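**Matte black tabletop shows every smudge. Clean it, coat it or replace it?**

Posted in Furniture & Surfaces by Wichai Somboon, Saturday, September 14, 2024

I bought a Skemuvby table with a matte black top in January. It gets wiped down every evening with a damp microfiber cloth and it still looks smudged by morning, mostly toward the center where hands go. Dish soap made it worse. A glass cleaner made it look fine until it dried, and then there were streaks.

I don't know what the coating is. The care sheet only says "wipe clean." Is there a product that works on this finish, or should I put something over it? I would like to keep it matte. Budget is $32 or so, and I'd prefer not to sand anything.

---

**danladi_repairs**

Dish soap leaves a film on matte finishes if you don't rinse it off. You are probably looking at soap and skin oil together. Try this first:

1. Mix equal parts white vinegar and warm water. Test it underneath the table before you use it on top.
2. Wipe with a well wrung-out cloth, one area at a time.
3. Go over it again with plain water.
4. Dry right away with a clean cotton towel.

I had to do it twice on mine before the film was gone. After that I only use water.

Mine has a rounded edge and the same kind of finish. It still picks up soft smudges where the light falls on it, but they wipe off with a dry cloth.
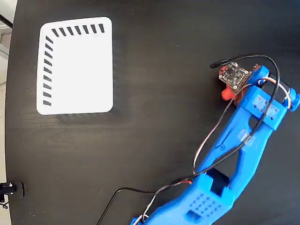 *My black tabletop, with a white card on it.*

Skip furniture polish and anything with wax or silicone in it. It fills in the texture, and you get shiny patches that don't come out. Melamine sponges do the same thing by rubbing the finish smooth.

If water and vinegar don't get you there, Vumurano sells a cleaner for matte paint that I've used on cabinet doors. I haven't tried it on a table.

---

**kitchen3265**

just get a tablecloth

---

**Soremach_fan**

Agree with the first reply about polish. I ruined a desk that way.

On covering it: clear vinyl will look glossy no matter what the package says, and it traps crumbs. A frosted desk mat is closer to matte. I paid $8 for a small one and use it only in the spot where I eat. Let the table dry fully before you put one down, and lift it once a week.

I would not put a clear coat on a finish you can't identify. It may not stick, and then you'd be sanding after all.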